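2022-09-24
By a second-year student, Play and Learning Spaces

The corner we built for our project started out as one bare wooden counter, and I'll admit we were all a bit too fond of it before a single toy had been put down. We called it the Vuken corner, after the building it's in, and the plan was to see how children sort out a small kitchen when the grown-ups leave them to it. We had a budget of 82 dollars, and most of that went quickly.

Our first question was how much to put out. The early setup had 39 pieces on it and it was a muddle – children spent their time digging and hardly any time cooking. So we cut it down hard and kept the things that seemed to start a story: the microwave, the stove, a pot, a spoon, and a couple of food cans, tomato sauce and pineapple slices.

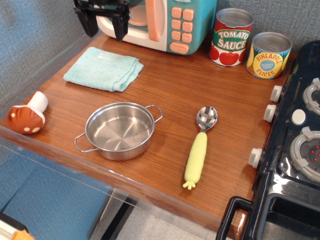
The pot did more work than anything else we owned. It was soup, then it was a bath, then it was soup again, and the plush mushroom went in and out of it all afternoon. We had meant the mushroom as an ingredient, but plenty of children tucked it up under the aqua towel and told us to whisper, which we dutifully did!

Sessions ran with up to two children at the counter, and they lasted longer than we had dared hope. The stove knobs were a small worry, as everyone wanted the same one – we would like a second stove when we run this again in October.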